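Chapter 3
Putting Things Where They Belong: Categories and Why They Leak

What you'll find in this chapter
3.1 Sorting before you have a system
3.2 Closed lists and open lists
3.3 The "miscellaneous" problem
3.4 Writing a scope note
3.5 When to break up a category

Before you start: You'll get more out of this chapter if you've done the label exercise at the end of Chapter 2. Keep your labels handy. We're going to be mean to them.

My first paid job in information work was at the town library in Akholm, and I spent most of it in the basement with a collection that had come in from a closed-down stationery maker called Flellar. There were order books, sample cards, letters, price lists, a lot of string, and a ledger somebody had used to press flowers. I had a desk, a lamp that buzzed, and a sheet of paper with the official categories on it. There were 65 of them. I remember thinking that was plenty! By lunch on the first day I had a pile on the floor that didn't fit any of them, and by four in the afternoon the pile was taller than the ones that did.

I'm telling you this because most textbooks (including a couple I love) introduce categories as if they come first and the stuff comes second. You draw up your scheme, you check it for gaps, and then the items file in like kids after recess. I've never seen it go that way. In my experience you get the stuff first, usually in bad boxes, and the scheme grows out of the arguments you have with it.

So let's start with the arguments.

3.1 Sorting before you have a system

Everybody sorts. You did it this morning when you put the forks in with the forks. You probably have a drawer for "kitchen things that aren't forks," and you may have one for things you'd be embarrassed to name a category for (batteries, birthday candles, that one key). None of this was planned. You moved in, you had things in your hands, and you put them near other things that felt similar.

That feeling of "similar" is what this chapter is about, and it's slipperier than it seems. Things can be similar because they look alike, or because you use them together, or because they came from the same place, or just because they're the same size and fit in the same box. I call these likeness, use, origin, and fit. You'll see those words in bold type all through the chapter, and you'll be tired of them by Section 3.4, but they're worth keeping straight.

Take something small. A pencil and an eraser don't look anything alike. One is long and hard, the other is stubby and soft, and if you sorted a classroom by likeness they'd end up on opposite sides of it. We keep them together anyway, because we use them together. Now add a ruler. Same deal. Now add a bus pass, and you've crossed over into fit, since the only thing a bus pass has in common with an eraser is that both of them go in the same pouch. Students don't find this strange at all. They'll tell you the bus pass "goes with" the pencils, and for their purposes it does.

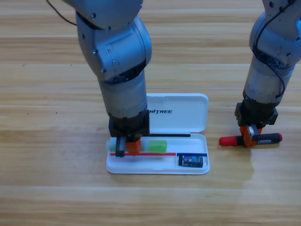
Figure 3.1 An open pencil case on a wooden table. Containers like this one often group things by use and by fit at the same time.

The trouble starts when somebody else has to find the bus pass. A personal system only has to work for one head. A shared system has to work for people who weren't there when you made your choices, who don't know your habits, and who may be in a hurry. That's the line between tidying and organizing, at least as I'll use the words in this book, and you'll find that a lot of professional messes are really personal systems that got handed over with no instructions.

The Flellar collection was exactly that. Whoever kept the sample cards had filed them by the size of the envelope. It's a perfectly good system if you're the one reaching for the envelopes! It was awful for me, because I was looking for colors, and the blues were in nearly every box.

Try it yourself
Empty one bag, drawer, or glove compartment onto a table. Sort the contents four times, once each by likeness, use, origin, and fit. Write down which items changed groups every time and which ones stayed put. Don't throw anything away until you're done (I know, I know).

3.2 Closed lists and open lists

A closed list is one you can't add to. The months of the year are a closed list. If something happened in September, it happened in September, and you don't get to make up a thirteenth month because your paperwork got awkward. Closed lists are lovely to work with. They're quick to learn and quick to check, and two people using the same one will usually agree.

An open list lets you add a new value whenever you need it. Subject terms are often open, and so are most of the tags people put on their own photos and recipes. Open lists are generous, and they grow like mint. When the library moved its records into Vindix, the cataloging program we'll be using for the practice sets, I ran a report on the keyword field and got back 1,781 different terms. Some of them were spelling mistakes. Quite a few were the same idea in the singular and the plural. One was just the word "look."

I still prefer an open list for a brand-new collection, and I'll say why in a minute, but please notice what each kind costs you. With a closed list you pay up front, in long meetings about what to include. With an open list you pay later, and you pay by the hour.

The Delacroix papers, which we'll come back to at the end of every section, are a nice middle case. The family's letters were sorted under a closed list of places and an open list of topics. The places have held up well. The topics are a swamp. Look over the sample records in Table 3.1 before you read on, and mark any topic term you'd have worded differently. Use pencil. You're going to change your mind once you've read the scope notes, and I'd like you to be able to see what you wrote the first time.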